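Writing Habits and the Unfinished Draft
Handout for Week 4, Fostanton Evening Workshop
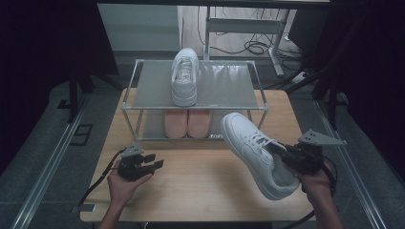

One of you wrote to me after our last meeting that the trouble was never the starting, it was page 12. The first pages come in a rush, said the note, and then somewhere in the second chapter the whole thing goes quiet and a new idea, much prettier, comes knocking. Could we please spend an evening on that?

We certainly can, and I'm so glad it was asked, because I had a perfectly good lecture ready on titles and I was happy to put it back in the folder. (Titles will come in Week 6. Bring three bad ones.)

1. The middle is a different job

Beginnings run on curiosity. You don't know these people yet, you're finding out what they sound like, and every paragraph teaches you something. By the middle you know them fairly well, and now you have to keep company with them, a bit like the second week of having a houseguest. I had a long story set on a ferry called the Warklow, and I loved that ferry for a month. Then I had to get the passengers through lunch. They sat at lunch from January until the lilacs came out!

What finally moved them was a very small thing. I let myself write "lunch ends" and went straight on to the storm. Later I found that the story had never needed lunch at all.

So, for your notes: a gap in a draft is allowed. Put a line in brackets saying what goes there and keep walking. [They argue about the map.] [Something with the dog.] You can come back when you know more.

2. Small amounts

I ask people in this class for 50 words a day. I know how that sounds. Some of you write more than that in a grocery list, and a few of you will write far more once you've sat down, which is lovely, but please don't raise the number on yourself afterward. The day you have a cold and a late bus, 50 words is still possible and 500 isn't.

Keep a tally if you enjoy tallies. My ferry story stood at 3,665 words when I gave up on it the first time, and I still have that figure on a card in my desk drawer, so I suppose I'm a person who enjoys tallies. If they make you feel scolded, leave them alone.

3. The other idea

About that prettier idea at the door. Give it one page in a notebook, with everything you know about it, down to the color of the kitchen, and then close the notebook. My own is a battered green one labeled Nambiar, after a town I made up and have still not written a word about, apart from over 100 scraps on who lives there. I'm very fond of it. It can wait, and so can yours.

4. Reading back

Try not to read from page one each time you sit down. You'll polish the first paragraph until it squeaks. Go back one page, fix a comma if you must, and carry on from there. A good trick is to stop in the middle of a sentence you know how to finish, so there's something easy waiting for you the next evening.

For next time

Write your 50 words a day, on the draft you already have. Use at least one bracket and leave it unfilled.

Read the story called "Bemo" in the course packet and mark the spot where you think the writer skipped something. We'll compare marks, and I expect we'll disagree, which should make for a good first half hour.

We start at 7:00 as usual. Pages to share should be double-spaced, please, with room in the margin for scribbling.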